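Rorine build, pre-run safety checklist
Shared workshop at Rilbridge, October. My comments are under each item.

1. E-stop in reach: OK
Tested from both sides. Please stop hanging your coat on it!

2. Arm cables: OK, watch it
There's enough slack at the wrists for a full reach, but I'd still like another clip on the right forearm.
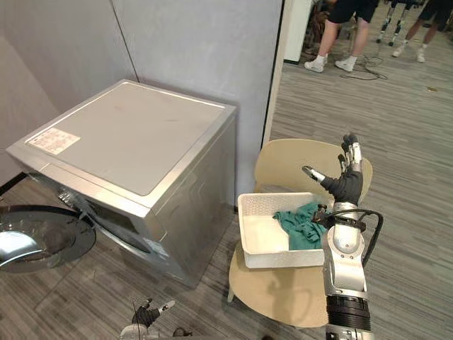

Bend it slowly through the whole range before you power up, and listen for rubbing.

3. Work area: OK
Washer unplugged, water off, chair legs steady.

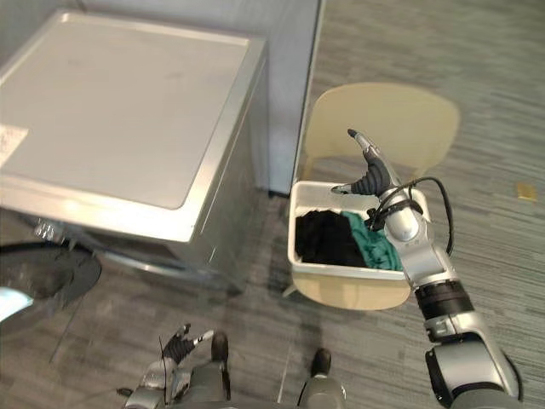

Speed limit stays at 5 percent for the first pass. I start with one garment at a time, so with the black and teal ones bunched together in the basket like that, I'd pull them apart first.

4. Wrist cuffs: OK
No splits that I could feel. Spares are in the Leria bin, part 1614.
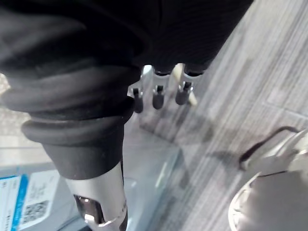
Can I run it with a torn cuff?
Leave it off and swap the cuff first, it's a quick job.

5. Door clearance: recheck
Go around the hinge side by hand (I've bumped it 3 times, sigh). 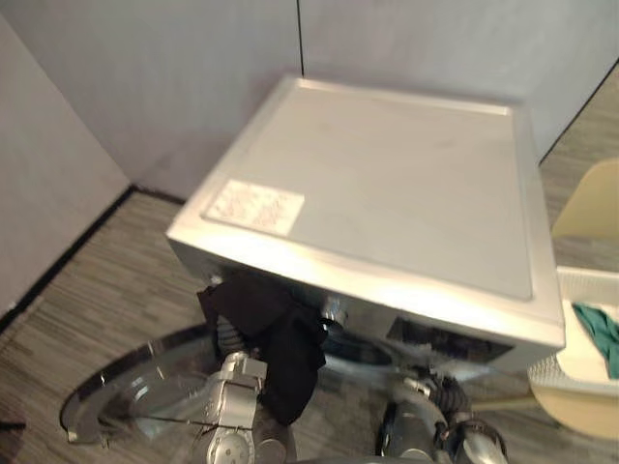 Log the result on the clipboard and leave the key in the drawer.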